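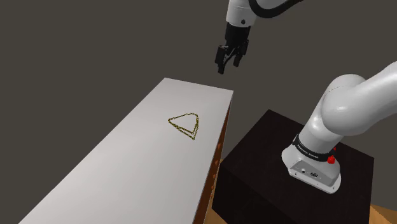 HISIDECK, December

How to Look After a Robot You Can't Touch

Every robot needs a place to work. Grown-ups who build robots call that place a cell, which sounds like a punishment but only means the robot, its table and whatever it is supposed to pick up.

Our cell lives inside a computer. The arm is a copy of a real kind of arm, right down to the tiny FRANKA EMIKA lettering on its base and the red buttons next to it. You can't press those buttons. You can't stub your toe on the black stand either, so there are good points and bad points.

A pretend robot still has to be set up properly. In some ways it is fussier than a metal one. Put a real table in a real room and it stays there, thanks to gravity, which works for free. In a computer you have to ask for gravity. If you forget, your table is just a drawing of a table and things may sink through it like spoons through soup.

First, bolt it down

The arm goes on its stand before anything else happens. With a metal arm you would need a wrench and a strong friend. With ours you type in where the base should be and tell the computer that it must never move. Get a number wrong and the arm ends up inside the stand, up to its elbow, looking as if it meant to do that.

Next comes the table. It has to be close enough for the gripper to reach, with enough room left for the elbow to swing. Robots have elbows, more or less, and they are just as good as yours at knocking things over.

Teaching the fingers where they are

The gripper is the black part at the end with two fingers. It doesn't know how far apart they are unless somebody tells it, so we do a check called homing. The fingers close all the way and the computer writes down "zero." Then they open all the way and it writes that down too. After that it can work out everything in between.

We do this every morning. Is it needed every morning? Dörte Ehlers says yes, and she has the password.

Something awkward to pick up

A block is easy. It has flat sides and it stays the same shape, so most robots start with blocks and get quite proud of themselves. Then you give them a thin gold loop lying flat on a white table. There is hardly anything to grab, and the fingers have to come down very low without banging into the tabletop.

In the computer, a floppy loop can be built from lots of little pieces joined end to end, a bit like a train that bites its own tail. One of our practice loops has 48 pieces. If the joints are too stiff, it acts like a coat hanger. If they are too loose, the whole thing shivers, then flies off the table at the speed of a startled pigeon. Then you change one setting and try again. Change two and you will never know which of them was to blame.
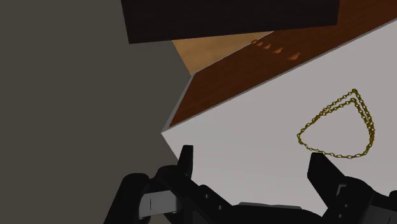
Torben Reuter wants it added that one setting at a time is a fine rule until you have tried it 149 times before lunch, and that the rule he lives by is to write down what you changed. His notebook has a page that says only "worse." The next page says "much worse."

Checking the view

A robot needs to see as well as grab. Our cell has cameras that are every bit as pretend as the table. One can look on from the side while another rides along near the gripper, and the second kind gives you a very tilted idea of the world. Hold a phone against your wrist and reach for a sandwich, and you'll get the idea.

If a camera is a tiny bit out of place, the robot thinks the loop is somewhere it isn't, and pinches the air with great confidence. So we check each camera against a spot on the table we already know.

What goes wrong

Nothing rusts in here and nobody has to sweep. Things still break. Somebody updates a program and the arm starts up facing the wrong way. A file gets renamed and the table vanishes, leaving the robot to reach toward nothing at all. Fixing it is mostly reading, along with a certain amount of sighing.

Try it at home

Lay a loop of string on a table. Shut one eye, use only your thumb and one finger, and pick the string up without touching the tabletop. Then do it 3,252 times in exactly the same way, or stop when supper is ready.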